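Edivico head-camera study: good number, small test

Mei Fitzsimmons's group at Edivico reports that a policy trained on 60 hours of head-camera footage of people doing small household and desk jobs, plus 2 hours of robot data, can load a label printer and shut the lid. The paper counts 180 successes in 282 tries.

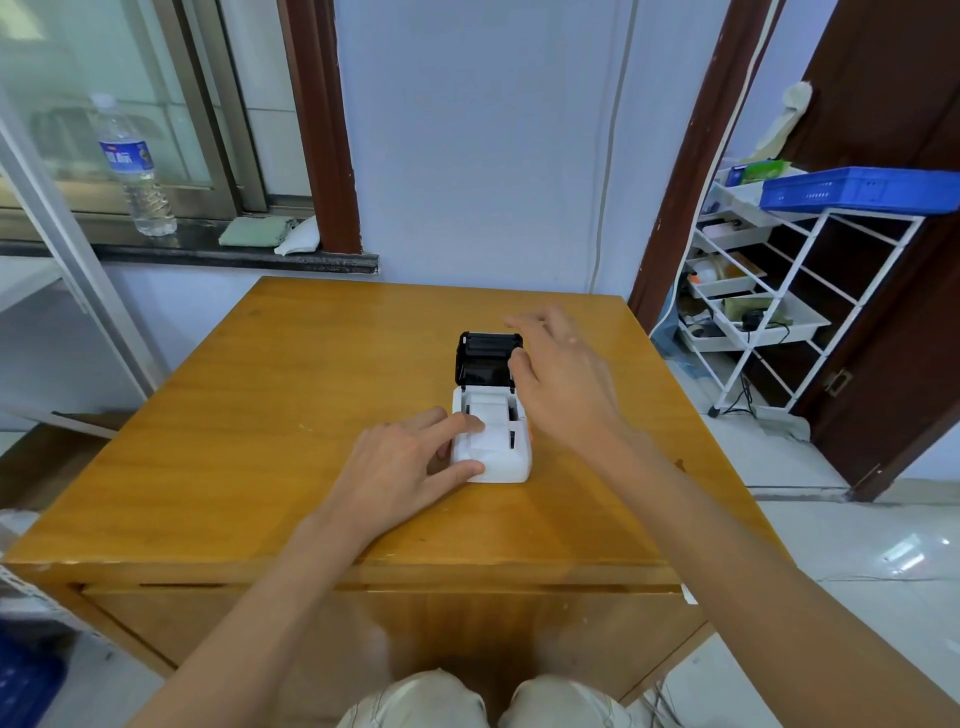 I'd hold the applause. Every try used the same printer model, and the baseline got no human footage and far less tuning. Pendo Koech at Wenodthorpe asked for results on a second printer and was told to expect them in July. The authors also score a lid that closes on a crooked roll as a success, a rule you'll find only in the appendix.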